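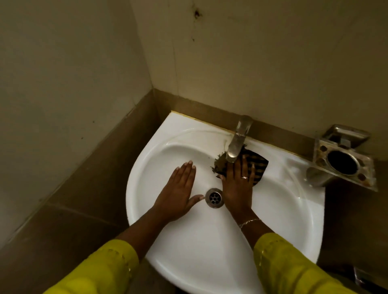

Learning Wiping Motions from Head-Camera Video
Project report, Robotics and Perception course, spring term

1. Background

Most household robot policies are trained on picking and placing. Cleaning is harder to label, as the object being handled stays in the hand the whole time and the result is spread over a surface. Our project asked a narrow question: can a model trained only on first-person video of people cleaning bathrooms tell when a hand is wiping, when it is only bracing, and where the next stroke will go?

We used footage from the Stumska collection, which our lab had on its server from an earlier project. It holds 1,580 clips of washbasins, mirrors and tiled walls being cleaned. We kept the clips where both hands are in view for most of the time.

2. Two hands, two roles

The baseline we started from, Rankin, follows one hand and treats the other as background. This works for a kitchen counter. In a washbasin the second hand often lies against the bowl while the first one scrubs, and Rankin switched between the two. On mirrors it was worse – both hands touch the glass, and the reflection gives the tracker extra arms to choose from.
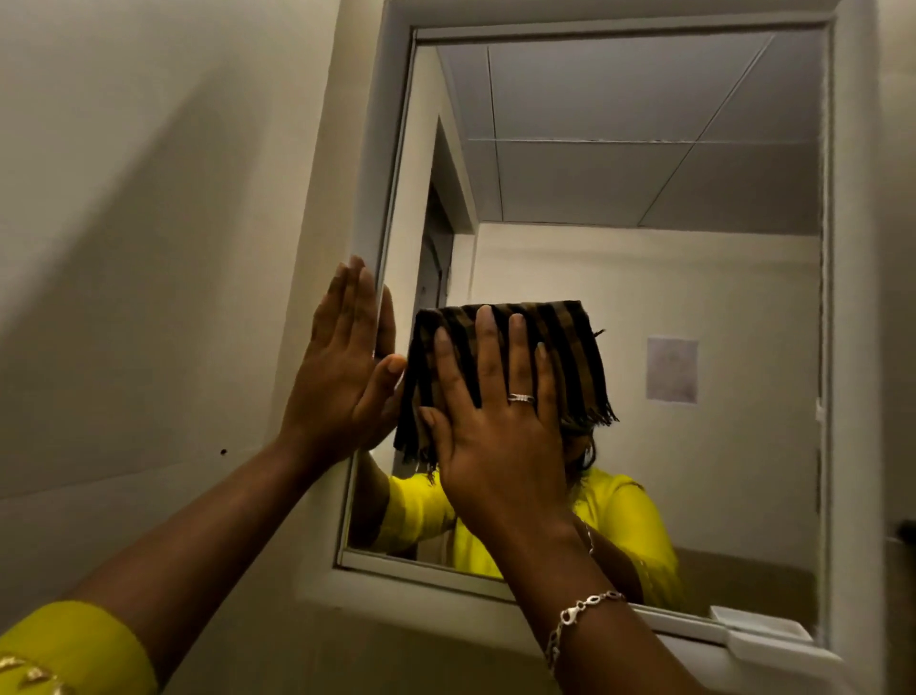

Project group 3, Department of Mechanical Engineering
Report submitted in June

Our own version, which we named Follimix, gives each hand a role for every short window of video. The roles are "working", "bracing" and "free". A hand counts as working if it holds a cloth or sponge against the surface. A flat, empty hand resting on glass or ceramic counts as bracing. We labeled 54 clips by hand and used 17 of them only for testing.

Mirrors needed one more step. We mark the outline of the glass once per clip and drop any arm detection whose wrist lies inside the outline and does not connect to a forearm entering from the bottom or the side of the image. The rule is simple and it fails when the person leans close, but it removed most of the false arms.

3. Results

Follimix gave the right role to both hands in almost all of the washbasin test clips. Mirror clips were weaker. The usual mistake was a folded cloth being read as part of the hand, so that a working hand was labeled as bracing. Patterned cloths caused more of these mistakes than plain ones. Rings and bracelets made no difference that we could find.

Stroke prediction was less successful. The model learned the general direction of a stroke on flat glass but not inside a curved bowl, where the path depends on depth. We had no depth data and tried to estimate it with Plilico. The estimates on shiny ceramic and chrome jumped from one video frame to the next, and we left them out of the final model.

4. Limits and next steps

The test set is small, and all labels were made by the same group that wrote the model. We did not run anything on a real arm. Contact force cannot be read from video – a hand can touch a surface lightly or press hard and look the same. The next group could add a thin pressure sensor under the cloth and record a few new clips with it. The label files and the outline tool are in the course folder under the group number.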